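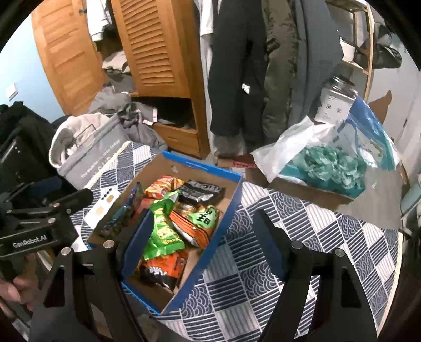

*Reading time: 2 minutes*

Unit 6 handout: Shelf life, date marks and stock rotation

Read this before the June session and bring it with you. We will use the Mellard stock sheet in class, so there is no need to print it yourself.

## Two kinds of date

Most packaged food carries one of two kinds of date. A quality date tells the buyer how long the maker expects the food to taste and feel the way it should. A safety date is put on food that can become harmful after a short time, such as fresh meat or chilled ready meals. Snack foods, crackers, dry pasta and canned goods nearly always have a quality date.

Rules on wording differ from place to place. In this course we use "best by" for quality and "use by" for safety, and you should do the same in your written work. If a question sheet uses other wording, say which of the two you think it means.

## What goes wrong in dry snacks

Three changes matter most for this unit.

**Moisture gain.** A chip or cracker is crisp at a low water content. Once the package is opened, or if a seal is weak, the food takes up water from the air and goes soft. It may still be safe to eat, but customers will return it.

**Rancidity.** Fats react with oxygen and produce stale or paint-like smells. Light and heat speed this up. Nuts and fried snacks are the usual cases. Many makers flush the pack with nitrogen to push out the oxygen before sealing.

**Breakage.** This is a handling fault. Packets shipped in a carton with too much empty space move against each other, and weight placed on top crushes the lower layer.

## Packaging

A thin layer of metal on plastic film keeps out light and slows both oxygen and water vapor. Clear film lets the customer see the food but lets light in too. Paper by itself is a poor barrier to water vapor and is normally lined or coated when used for crisp foods.

The outer carton does a different job. It carries the load in stacking and keeps packets together in transit. It does very little to keep air or damp away from the food, so cartons should be kept off the floor and away from outside walls.

## Rotation

There are two common methods:

- **FIFO** (first in, first out): the stock that arrived earliest is sold first.
- **FEFO** (first expired, first out): the stock with the nearest date is sold first.

The two give the same result only when deliveries arrive in date order. They often don't. A supplier may send a late delivery with shorter dates than the one before it, and under FIFO that stock sits at the back until it is out of date.

### Worked case: Matano

Matano is a small wholesaler that switched from FIFO to FEFO. Hendrik Radebe collected the figures for his project in this course. Over the period before the change the store handled 1,309 cartons and wrote off 176 of them. The write-off rate is

176 ÷ 1,309 = 0.134, or 13.4 percent

Over the period after the change it handled 2,019 cartons. The write-off count for that period is on the stock sheet, and you will work out the rate in class. Note that the two periods are not the same length. Compare rates, and leave the raw counts out of your answer.

Precious Mofokeng asked last time whether the drop could come from a change in suppliers -- it could, in part. Matano began buying from Pichler in the same period, and Pichler's cartons came with longer dates. Keep this in mind for exercise 2.

## Exercises

1. A store receives a delivery dated for the end of June, then a week later a second delivery dated two weeks earlier. Write down the order of sale under FIFO and under FEFO.
2. Explain in one paragraph why the Matano figures do not prove that FEFO alone reduced waste. Name one further figure you would ask for.
3. Choose a snack you have at home. Note the kind of date on it and the type of film, and say which of the three changes above is most likely to end its shelf life.

Hand in exercises 1 and 2 on paper. Exercise 3 is for discussion -- notes are enough. Questions go to Aurora Mota, room 2, after 3:00 p.m.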